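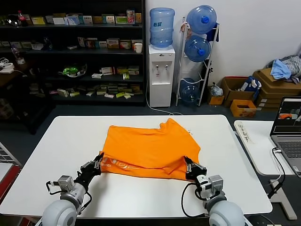
Progress report no. 2: Shirt reuse and sorting room, Golleo Community Store
Submitted to the Lotara Small Grants office
Reporting period: January to March

1. Short summary

In this period we finished the arrangement of the sorting room and began regular work on the donated T-shirts. We received 200 shirts from the Gallex sports club and 71 from private persons, who brought them directly to our door. Of the Gallex shirts, 137 are now checked, folded and packed. The rest are waiting, and we expect to finish them in the next period.

The money was used according to the plan, with one change that we explain in section 5. We ask for your agreement to this change.

2. The room

At the time of our first report the room was still used for storage by the whole building, and it was not possible to work in it. Now there is a white rectangular table for laying out the shirts, and a second white table for the laptop. The shirt table is wide enough to spread an adult shirt flat with both sleeves open. Before, we worked on a small desk and had to turn each shirt several times, and the stains on the back were easily missed.

The tall dark shelving unit stays at the back wall. It has four shelves and they are quite full, mostly with small product boxes. In the first report we promised to clear two of these shelves for folded shirts. This is not done. The boxes belong to the shop side of the store and they have no other place for the moment. We have spoken with the shop team and they agreed to free the bottom shelf first, which is lined with flat boxes and should be the easiest one to empty. We are sorry for the delay on this point.

The water dispenser is also in this room, together with the metal rack for the blue jugs. We wanted to move it to the corridor, but there is no suitable socket in the corridor and the building office did not permit an extension cable. It will therefore remain next to the shelves. There is also a white cable on the floor in front of the rack. We would like to fix it along the wall with a cable cover, and this small cost is included in section 5.

Along the right wall we keep the cardboard: an open box, a stack of flat boxes, and often some clothing on top of the stack which has not yet found its place. This corner is the least satisfactory part of the room. Clothing should not lie on the packing material, because it is then not clear if it is checked or unchecked. In the next period we will buy two baskets with lids for it.

3. How the shirts are handled

The method is simple, and it has changed a little after the first weeks of practice. We write it here in full because your office asked for it in the comments to our first report.

Each shirt is laid on the table and spread out. The lower hem is made straight first, by holding the two lower corners and pulling them gently apart. After this the collar is opened and smoothed. In the beginning we did it the opposite way, starting from the collar, and the hem was often crooked in the finished fold. With bright colors, like the orange shirts, even a small fold shadow is well visible on the table, and this helps when new people learn the work.

When the shirt is flat, we look at it for holes, stains and open seams. Many of the shirts carry a printed logo, for example in white along the lower hem. A printed logo is not a reason to refuse a shirt. If the print is cracked or comes off under the finger, the shirt goes to the second group, which is given to the cloth workshop at Tripathi and is cut there for bags and cleaning cloths.

The good shirts are folded to one size, so that they fit the flat boxes without pressing. Sleeves go to the back, then the two sides, then the hem up to the collar. The size label must be readable from above. We lost some time in January by folding the label inside, and then we had to open the full boxes again when the first order came.

The record is kept on the laptop at the second table. For each box we write the sizes, the colors and the condition. At the start we wrote this on paper and copied it in the evening, but there were mistakes in the copying. Writing directly at the table is slower for one shirt, but the list is correct at the end of the day.

4. Results until the end of March

Shirts received from Gallex: 200
Shirts checked, folded and packed from this delivery: 137
Shirts received from private persons: 71

The private shirts are not yet entered completely in the record, so we prefer not to report their result now. Our first impression is that they are in better condition than we expected. The sizes are very mixed, and there are more children's sizes than in the Gallex delivery.

From the Gallex shirts, most problems are found at the collar. The material there is stretched and does not lie flat, even when the rest of the shirt is smooth. We had a discussion about this. For now we accept a soft collar if the seam is closed, and the receiving partners are informed of it before they order. One partner has asked for shirts with a firm collar only, and we put these aside.

5. Costs and the requested change

The two tables were paid from the furniture line, as planned. The price was lower than in our application – the second table came used from a school – and 195 dollars remain in this line.

We ask to use the remaining 195 dollars for the following:

the two baskets with lids for unchecked clothing
a cable cover for the floor
printed size cards for the shirt boxes
a lamp for the shirt table, if there is still money left

The lamp is the least urgent. In the morning the light in the room is good, but after 4 p.m. it becomes difficult to see pale stains, and we now stop the checking at this hour and only do packing.

All other lines of the budget are unchanged. The receipts are attached in the same order as in the first report.

6. Difficulties

The shared use of the room is our main difficulty. People from the shop come in for boxes from the shelves, and everyone in the building comes in for water. This is friendly but it interrupts the work. We have asked the shop team to take what they need before 9 a.m., and this is respected on most days. We don't want to make a stricter rule, because the room is lent to us without rent.

The second difficulty is that deliveries come all at one time. When the Gallex shirts arrived, we had to keep them in the corridor for the first days. For the next delivery we have requested smaller parts, and Gallex has agreed in principle.

7. Plan for April to June

Finish the remaining Gallex shirts.
Enter all 71 private shirts in the record.
Empty the bottom shelf together with the shop team, and then decide about the second shelf.
Buy the baskets and the cable cover, as soon as we have your answer to section 5.
Send the second group of shirts to Tripathi in one transport.
Prepare a short written instruction for folding, one page, to be fixed near the shirt table.

We would be thankful for your answer on the requested change before the end of April, so that the purchases can be included in the next report. If your office wishes to visit the room, mornings are the best time, and the entrance is on the yard side of the store.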